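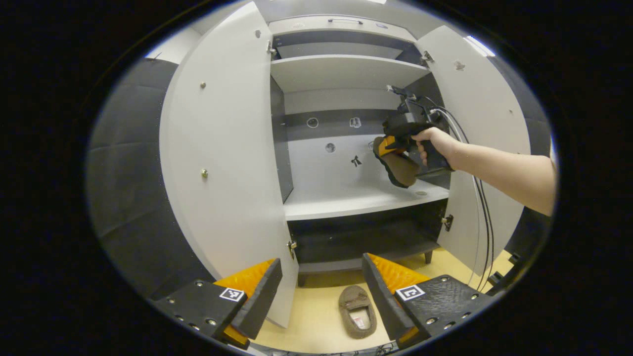 Renters' group questions "lifetime" claims on flat-pack furniture

Stoltberg, 25/04/2022 - The Stoltberg Tenants' Alliance today called on furniture sellers to stop using the word "lifetime" in their advertising unless they are willing to say whose lifetime they mean. The group has published the results of a member survey on low-cost storage furniture, and says the answers do not sit well with what shoppers are being told at the register.

The survey took in 254 households in Stoltberg and neighboring Cekbridge. All of them rent, and all had bought at least one cabinet, wardrobe or dresser for home assembly. Members were asked what they had been promised, what paperwork came in the box, and what happened when they tried to make a claim.

Most had never tried. The Alliance does not take this as proof that the furniture held up. Many members said they had thrown out the receipt, lost the booklet, or moved and decided the thing was not worth the phone call. A warranty that depends on a slip of thermal paper staying readable for 10 years is a warranty the seller can offer quite cheaply.

Among those who did file a claim, the most common reason given for refusal was that the item had been "moved from its original place of assembly." The Alliance would like to know how sellers expect renters to live. The usual lease in Stoltberg runs for a year. A wardrobe that loses its cover the day it goes down the stairs has a one-year warranty, whatever is printed on the carton.

"We read the small print on every booklet our members could find, and a good deal of it would make sense only to someone who owns a house and never changes the bedroom around," the Alliance said in a statement. "We would be glad to be shown otherwise. So far we have been sent brochures."

Hinges and back panels

Doors were the leading source of complaints. Members reported hinges that pulled free of the side panel, doors that sagged until they scraped the base, and screws that would not bite a second time after the cabinet had been taken apart and put back together. Back panels came next, mostly thin sheets that popped out of their grooves when the piece was pushed across a floor.

Several sellers told members that these were assembly errors. Some surely were. The Alliance ran an open repair evening in December and saw hinges mounted upside down, wall brackets still sealed in their plastic bags, and one dresser whose drawer runners had been fitted left for right. It also saw cabinets put together exactly as the instructions said, with the same torn holes. The group does not claim to know how the blame divides, and it doubts that sellers know either. None of those contacted would say how many claims they turn down each year or on what grounds.

The "renter-ready" label

The Alliance is also asking questions about Flaltatent, a label that has begun to show up on cabinets and shelving in local stores. According to its promotional leaflet, the label marks furniture that is "renter-ready" and "built for the way people move now." The leaflet does not say how many moves. It does not say whether the furniture was taken apart and rebuilt in testing, who did the testing, or whether a piece has ever failed.

The Alliance wrote to the label's offices with 5 questions on these points. The reply thanked the group for its interest in modern living and answered none of them. A second letter has gone out.

It may be that Flaltatent furniture is very good. Members who own it had few complaints, but most had bought it within the past year, and new cabinets tend to behave themselves. The price is another matter. Members reported paying up to 20 percent more for a labeled piece than for a similar one beside it on the same sales floor. For that money, the Alliance believes a buyer should get a number in writing.

What the Alliance wants

The group is asking sellers in Stoltberg and Cekbridge to print the length of the warranty in years on the outside of the carton, and to drop any clause that ends coverage when an item is moved. It wants spare hinges, screws and back panels sold separately for as long as a model is on the floor, and for a stated period afterward. It also asks that a bank record be accepted in place of a paper receipt.

One seller, Kaushik Home Storage, has said it will "look closely" at the moving clause. The Alliance welcomes this, with the reminder that the same store said it would look closely at spare parts last year and that members still cannot buy a hinge there. The group will check again before the fall leasing season and will publish what it finds, including any improvement.

Advice for members

Until the terms change, the Alliance suggests that renters photograph both the receipt and the assembly booklet on the day of purchase. Ask the store, before paying, whether the warranty survives a move, and get the answer by email. A sales clerk's word at the counter was worth nothing in any of the refused claims the group looked at.

Members who still have a warranty booklet from any seller in the area are asked to bring it, or a clear copy, to the Alliance office. Booklets for models no longer on sale are especially useful. The full survey report, including the questions as they were put to members, is available at the office free of charge.

About the Stoltberg Tenants' Alliance

The Stoltberg Tenants' Alliance is a membership group for people who rent their homes in Stoltberg and Cekbridge. It is paid for by member dues and takes no money from landlords, furniture makers or stores.

Press inquiries: Stoltberg Tenants' Alliance, press desk, weekday mornings.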